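Our club's trip to the Eltville Harvest Fair

So I finally got to the Eltville fair in April, after three years of saying I would. Five of us went down in Inger Hjaltadóttir's van to see how another town runs a community event, and to pinch whatever we could for our own fun run.

First impression: the parking! They had paddocks marked out with bunting and a bloke at every gate who knew where he was sending you. Ours is usually one cone and some shouting. I talked to the parking lead for ages (sorry to the others, who wanted coffee) and she said they rule up the rows the evening before and keep the back paddock for floats and horse trailers.

Setup starts at 5 in the morning. Each crew gets a coloured card with its jobs on one side and a phone number on the other. The Psarras family, who run the bakery on the main street, feed everybody at seven — spinach pies, and I had two.

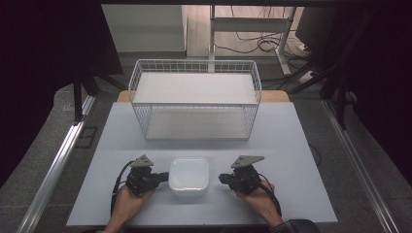 White wire basket and small bowl on the tabletop

The run itself had 757 entries, which made me feel a bit ill thinking about our 200. They use an online sign-up called Plindeo and Inger grilled them on the fees the whole way through the sausage line. Walkers leave 19 minutes after the runners, so the narrow bit by the creek doesn't clog up. Why haven't we ever done that?

After lunch we wandered over to Kaltotov Hall for the stalls and the jam judging. Got stuck behind a very serious argument over whether cumquat counts as marmalade. I bought a jar of it, plus a tea towel I didn't need, and missed most of the brass band.

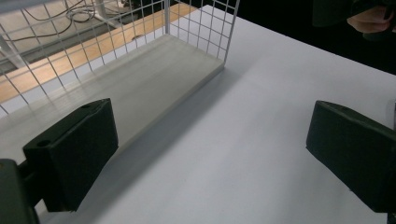 The wire basket again, on the white tabletop

Pack-down was the part I'd really come for. Every marquee had its own crew and a trailer already parked beside it, and the bins went out in one sweep from the creek end. We helped fold trestles for a while and got handed a leftover pie each.

Things I want to raise at our next meeting: the coloured cards, the later start for walkers, and a proper breakfast for the setup crew. Inger has the Plindeo price list if anyone wants a look. She also has my other gumboot, I think it's under the back seat.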